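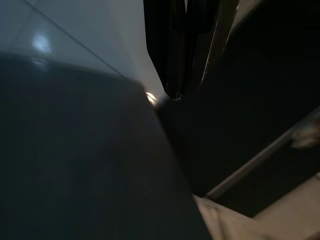

Typed up fast from my notes, 13 Oct 2019. Quotes are as close as I could get them, he talks quickly and I was writing on my knee.

Sem Bakker has been sorting out other people's refrigerators in Skulville since May. Before that he cooked, mostly in Nonden, mostly lunches. He charges $101 for a visit and a second look a month later is free. Most people don't take him up on the second look. "They're embarrassed. They think I'll open the door and sigh."

Does he?

"Sometimes a bit."

We talked in a kitchen he was halfway through. He'd had coffee, I hadn't. I asked what he does first when he walks in and he said nothing, he opens the door and stands there until the owner gets uncomfortable. Then he asks what they ate yesterday. "Where did it come from, which shelf. If they have to think, the fridge is wrong."

He isn't a fan of boxes. This surprised me — I'd expected a bag full of bins and a label maker. He owns one, a Rerna, the tape ran out in the summer and he hasn't bought more.

"People buy the boxes first. Then they have a fridge full of boxes and they still don't know what's for dinner. Bowls. Plates. Whatever you've got in the cupboard. You want to see the food."

So what goes where? He has a system but he gets vague when you push. Top shelf is what he calls the asking shelf, things that need a decision soon. An onion on a plate, one leftover in a bowl, that kind of thing. Spread out, space between them.

"One thing in a bowl looks silly. Good. You look at it and you think, I should eat that. Put the same thing in a bag at the back and it's there untill Christmas."

But an onion, in the fridge? My mother would have a word to say.

"Everyone's mother. Look, a cupboard is better for a whole onion, sure, dry and dark, fine. But if you're cooking with it tonight, put it where your eye goes. It's one night. I'm not going to fight over an onion."

Middle shelf is for what he calls the heap. Small loose stuff, berries, chopped things, anything that rolls. It goes in a steel bowl if there's one in the house. He likes steel for this, says it gets cold quickly and you can knock it about. Wide bowl too, so you get a hand in.

And sauces? Long answer. Short version: he thinks the door is for things you'd pour every day and the shelf is for things you forget you own.

"Somebody keeps a bottle in the door for six years becuase the door is where bottles live. Put it on the shelf, at the back corner, standing up, with the color facing you. A bright cap helps a lot. You'll notice it in a week and either use it or throw it out."

I asked about smells, he waved that off. Asked about the light, same. He wanted to talk about glass.

"Glass shelves are the best thing and people cover them up. Paper towels, mats, those rubber things with flowers. Why? You can see through it. You stand there and you see the shelf under it. Take the mats out, wash them, put them in a drawer, forget them."

He had one job at an apartment house on Gunn, number 342, where the mats had been cut to size and taped down at the corners. Took him most of the morning with a butter knife. The owner was not pleased and then was.

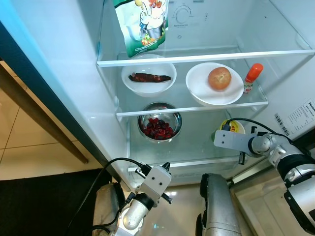
## On the dial

He cares about this more than I thought he would. Most of the older fridges he sees have a round knob on the back wall or up near the top, and a bowl gets shoved against it and it turns.

"Nobody set it to that number. A pot set it to that number. Then the lettuce freezes and they call a repair guy."

His rule is a hand's width clear in front of the dial. Always. He also leaves the stickers on the side wall, the maker's label and so on. People want to peel them off when the inside is finally clean. "Don't. One day you need the model number, and then what."

## On going slowly

One item in, look, next item in. No armfuls. He puts heavy bowls in with two hands and sets them down before he slides them.

"If you're holding four things you put them where there's room. Holding one thing, you put it where it goes. I know it's slower. It's a fridge, not a train."

He says a normal family fridge runs him the better part of an afternoon. Worst one he won't name. He said it was in Nonden, then asked me to leave out the street, so I am.

## Things he'd throw out today

- Sauce you bought for a single recipe
- Anything in foil with no date on it
- The second mustard
- The lid with no tub

"Also the tub with no lid," he added at the door.

## Last bits

Is his own fridge tidy? Long pause. "The top shelf is."

He is looking for a shared kitchen to try this in next, ten people and one fridge, thinks it'll either work great or he'll be asked to leave. If you have one, he's in the Skulville listings under B. Mention the onion.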